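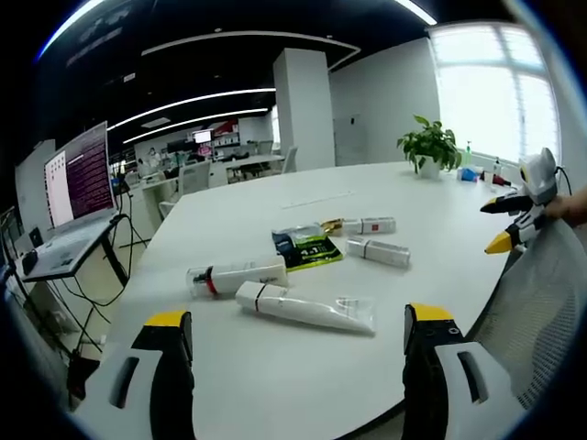
Chapter 7
Selecting a Hand-Held Gripper Kit

7.1 Scope of the chapter

Chapter 6 treated the gripper as a part bolted to an arm. This chapter treats it as a purchased product that a person carries. The kit used as the running case is the Plunik two-hand kit, sold by Fovbridge to laboratories and small integrators that record manual handling tasks and later transfer them to a machine. The same questions apply to any kit of this class, and the exercises in Section 7.6 repeat them for a single-hand model.

After working through the chapter the reader should be able to read a kit specification, set up an acceptance test on an ordinary table, and write a purchase report that a second person can check. Knowledge of finger geometry (Section 3.4) and of time stamps (Section 5.2) is assumed.

7.2 What is bought

A kit is quoted as a set of hardware plus a service term. The Plunik quotation used in this chapter lists 2 grippers, a set of spare finger tips, the recording software, and 32 hours of remote support. Shipping cases and training are priced separately. The buyer supplies the computer, the table and the objects.

The term "hand-held" covers two different designs. In the first, the operator squeezes a trigger and the fingers follow through a linkage. In the second, a motor drives the fingers and the trigger only sends a command. The first design gives the operator a direct feel for the load. The second gives finger motion closer to that of the final machine. A quotation that does not state which design is offered is incomplete and should be returned to the seller.

Four items in the specification deserve attention before price is discussed:

Opening width. The usable width is measured between the inner faces at the tip, with the fingers fully open. Some sellers quote the width at the root, where it may be larger.

Carried weight. The value should include the housing, the fingers and any cable that hangs from the unit during use. A figure for the bare housing has little meaning for a shift of several hours.

Tip replacement. Tips wear first. The specification should state whether a tip can be changed with the unit in the field and whether the unit must be calibrated again afterward.

Clock. Where two units are used together, their records must share one clock. Ask for the largest offset seen over a full session, not the average.

7.3 The test objects

The objects chosen for an acceptance test have more effect on the result than the table or the room. A set made up only of rigid boxes will pass almost any gripper. The set should contain at least one object from each of these groups: squeeze tubes, upright bottles, cans lying on their side, and thin packets or snack bags. Tubes roll and change shape under load. Cans on their side roll before the fingers close. Packets offer an edge so thin that the tip must touch the table to pick it up.

Clear wrapping should be left on a few of the objects. It slides over the product inside, and a grasp that holds the wrapping alone should be scored as a failure.

Bijan Ghaffari's procedure at the Eglītis test room, which this chapter follows with small changes, calls for 492 grasps per kit. They are divided between two operators and spread over all object groups. Each grasp is scored at the moment of release as held, slipped or missed. Of the 492, 191 are made with both units working over the same part of the table, so that contact between the two units can be logged as well.

7.4 Carrying position

The operator stands or sits at the side of the table with the forearm clear of the edge. The unit is held by its body with the fingers pointing down for packets and low objects, and turned level for tubes and bottles that are taken from the side. The wrist should not be bent to its limit in either position. If it is, the table is too high or the handle is wrong for the operator, and the record will show jerky motion that has nothing to do with the fingers.

With two units at one table, each operator's tips will enter the other's working space. Agree on a spoken signal before either unit crosses the center of the table.

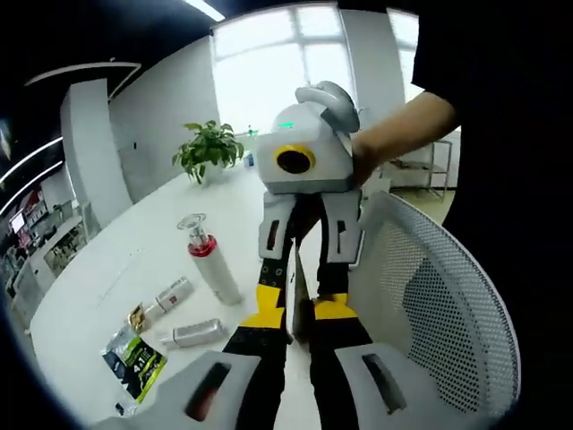 7.5 Reading the results

The raw score is the share of grasps marked held. It should never be reported alone. Octavian Tănase, in the course notes prepared at Warkau, recommends a table with one row per object group and one column per operator. A large difference between columns points to the handle or to training. A large difference between rows points to the tips.

Missed grasps and slipped grasps must be kept apart. A miss is usually an error of aim and tends to fall during the first session. A slip depends on tip material and closing force, and further practice removes only part of it. A kit with many slips on tubes and few elsewhere can often be corrected with a different tip, and the seller should be asked to quote one before the kit is rejected.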